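Let the Rec Center Stay Open on Sunday

My town has one good park and one tired recreation center, and every August the two of them get talked about as though they were a cost, like a roof leak. I've lived in Wakari long enough to have heard the speech many times over. Somebody stands up at the budget hearing, reads the parks number out loud in a grave voice, and sits down again. The number never comes with anything next to it, so of course it sounds large.

I'd like to put something next to it. I walk to Ludanow Park most mornings around 7, before the heat gets going, and I've come to know the regulars the way you know people whose last names you never quite catch. There are the ladies with the fast shoes, and the man who does his stretches against the same sycamore, and a great many dogs (I could tell you all of the dogs' names). Afterward a good share of us wander across the street to the Ninh bakery, and we buy coffee, and rolls, and very often a second roll for later. Multiply that by a year of mornings and I think you'd find the park has been quietly paying its way on that block. 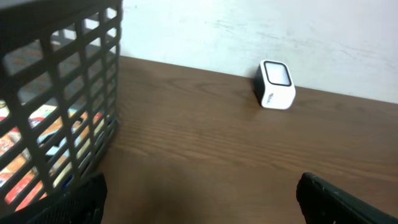 The bakery's owner, Thắng Tô, told me he signed his lease there on account of the foot traffic. He'd looked at a cheaper spot out by the highway, with more parking, and turned it down. I don't want to make one man's lease carry my whole argument, but he pays rent and sales tax and two full-time wages, and he chose us for the trees.

So here's the matter I sat down to write about, and I apologize for taking the scenic route. The city proposes to close the recreation center on Sunday, all year, to save on staffing. I think this is a mistake, and I think it's the kind we'd be a long while undoing.

Who uses it on Sunday

People who work the other six days, mostly. My friend Noreen Rizvi runs the open craft and games afternoon in the back room, and she tells me Sunday is far and away her fullest day. Parents come in who can't come any other time. Grandparents come with them and pretend they're only there to drive. The teenagers drift in from the basketball court when they get hungry, and stay, and you'd be surprised how many of them will sit down and glue something if nobody makes a fuss over it.

The plan put forward by Manance, the consulting firm the city hired, counts door swipes. Well, Noreen props the door open in nice weather! A whole family walks in behind one stroller and not one of them gets swiped. I asked about this at the hearing and was told, very politely, that the method was standard. I'm sure it is. It still missed the 300 people who came through for the end-of-summer swap, which was held, naturally, on a Sunday.

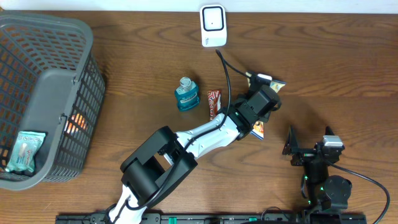 What it would cost to keep going

By the city's own sheet, each Sunday costs 600 dollars to staff and light. I wrote that down twice to be sure I'd heard it right. For that we get a warm building, a working gym, clean restrooms for everybody using the park outside, and an adult at the front desk who knows which kid is waiting for a ride.

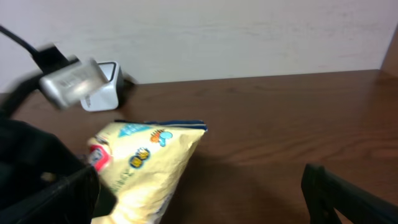
I do understand that money has to come from somewhere, and I don't think the people who drew up this budget are villains. Several of them are my neighbors, and one lent me a ladder in the spring and has never once asked for it back. What I'd ask is that they come and sit in the building for an afternoon before they vote. A recreation center doesn't need to be fancy to be worth having. Give people a white wall and a wooden table with a bit of shine left on it, and somewhere to hang their coats, and they'll supply the rest themselves. They'll also stop for gas on the way home, and pick up supper on Main Street, and none of that will show up under the heading marked Parks.

If the hours really must shrink, I'd trim Tuesday morning first, when I've had the whole gym to myself more than once and felt a little guilty about the lights. Charge a small fee for the gym on weekends, if it comes to that. I'd pay it, and I believe most of the walkers would too, though they'd grumble.

The vote is later this month, in the evening, and the public comment period comes at the very start, so don't be late. I'll be near the front with a bag of rolls from across the street, and there'll be plenty to go around.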